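Ticket 2691 - Trestville branch - label printer prints blank or shifted labels
Status: closed
Priority: normal
Opened: Friday, 7:40 a.m.

**Reported problem**

The label printer at the Trestville packing desk feeds labels but prints nothing on every third or fourth one. When it does print, the text sits too low and the last line of the address lands on the next label. Started after the roll was changed on the early shift. The desk has switched to handwriting the return slips for now. Orders going to Halás are the main worry because the carrier there refuses handwritten labels.

**Setup**

- Printer: Jurnetti desktop thermal, direct thermal mode, USB to the packing PC
- Software: Okomwood order desk, label module
- Label stock: 4 x 6 in, gap type, 420 per roll
- Last known good: Thursday's late shift

**Log**

7:55 a.m. - Called the desk. Power light solid green, no error on the front panel. Asked them to turn the printer off, wait, and turn it on again while holding the feed button. It printed its own settings page. The settings page came out complete and dark, but it ran across the gap onto a second label. So the head can print and the power supply is fine. The label length is what it has wrong.

8:10 a.m. - Checked the stored label length over the remote session. The printer had 91 mm saved. A 4 x 6 label should be a little over 152 mm. I don't know where 91 came from. We don't stock anything that size at Trestville. The short return labels used at the other branch are close to it, so my guess is a profile got copied over.

8:20 a.m. - Ran the gap calibration from the driver. The printer fed 3 labels and stopped with the paper light blinking. Ran it again with the same result. Normally it feeds two, backs up slightly, and stops with a green light.

8:35 a.m. - Asked the desk to open the lid and look at the gap sensor. On this model the sensor slides from side to side on a small rail and has to sit at the arrow mark. It was pushed all the way to the left. They moved it back to the arrow. Calibration after that finished normally and the stored length read correctly.

8:45 a.m. - Printed 10 test labels from the driver. All 10 lined up. Two of them had a thin white line running down the left third, through the barcode. The scanner read one and refused the other.

9:00 a.m. - Asked for the head to be cleaned. The desk had no cleaning pens left. I told them to use isopropyl alcohol on something soft and lint free, with the power off, wiping in one direction from the middle out to the edge. Let it dry for a few minutes before closing the lid. No paper towels, and no scraping with a knife, even if there is glue on the head. Somebody had used a box cutter on the old printer at this desk and that head had to be replaced.
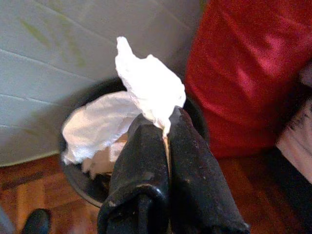 9:25 a.m. - Second test, 10 labels. White line gone. All barcodes read on the first scan.

9:30 a.m. - Sent three real orders from Okomwood. First one printed correctly. Second one came out blank. Third one printed correctly but shifted again. So the driver test is good and the order software is not. Reopened the remote session.

9:50 a.m. - Found the Okomwood label module was sending its own page size with each job and overriding the driver. The template in use was "Return short" for one order type and "Carrier 4x6" for the rest. Any order with a return slip attached went out with the short template, which explains why only some labels were bad. After each short job the printer kept the short length and the next job came out shifted or blank.

10:05 a.m. - Changed the return slip template at Trestville to "Carrier 4x6". The module did not accept the change. It showed the new template name in the list, but went back to the old one after I closed the window. Tried twice.

10:15 a.m. - Found the cause of that. The packing PC was signed in with the shared desk account, which can look at templates but can't save them. There is no warning. The Save button is active and it says "Updated" either way. Signed in with the support account, made the same change, closed and reopened. The change stayed.

10:25 a.m. - Sent 12 mixed orders, half of them with return slips. All printed in the right place. The desk scanned each one. No misreads.

10:40 a.m. - Asked the desk to carry on with normal work and leave the handwritten slips aside. Ticket left open until the end of the shift.

2:30 p.m. - Called back. No blanks and no shifted labels since the change. They had one jam, which was the end of the roll with the last label stuck to the core. They cleared it and put in a new roll from the same box. The printer calibrated by itself when the lid was closed. Length still correct afterward.

3:15 p.m. - Reprinted the Halás labels from the morning batch. The desk confirmed they went out with the regular pickup.

**Cause**

There were three separate things going on, and they looked like one fault from the packing desk.

1. The gap sensor had been moved off its mark. The likely moment is the roll change, as the rail sits right beside the left roll guide and is easy to catch with a sleeve or a thumb.
2. The return slip template in Okomwood was set to the short label size.
3. The print head was dirty on the left side. This one had nothing to do with the blanks and had probably been building up for a while.

The wrong template may have been there since the August update. The desk says return slips were rare until this week, so it could have gone unnoticed. I couldn't confirm this - the module keeps no history of template changes.

**Notes for next time**

- If the settings page runs over the gap, check the sensor position before touching the driver. I ran calibration twice for nothing.
- Test from the driver and from Okomwood. A good driver test only clears the printer.
- Template changes need the support account. Don't trust the "Updated" message. Close the window and open it again.
- The head should be cleaned at each roll change, with the power off. It's on the sheet taped inside the supply cabinet, but the sheet is for the previous model and shows the head in the wrong place.

**Follow-up**

- Cleaning pens: one box ordered for Trestville.
- New instruction sheet for the Jurnetti: to be written, separate ticket.
- Reported the save problem to Okomwood support. They answered that it is known and gave no date for a fix.
- Check the return template at the other branch. The short size is correct there, so leave it alone, but make sure the two branches are no longer sharing a profile.

Closed at 4:50 p.m. with the desk's agreement. Reopen under the same number if blanks come back.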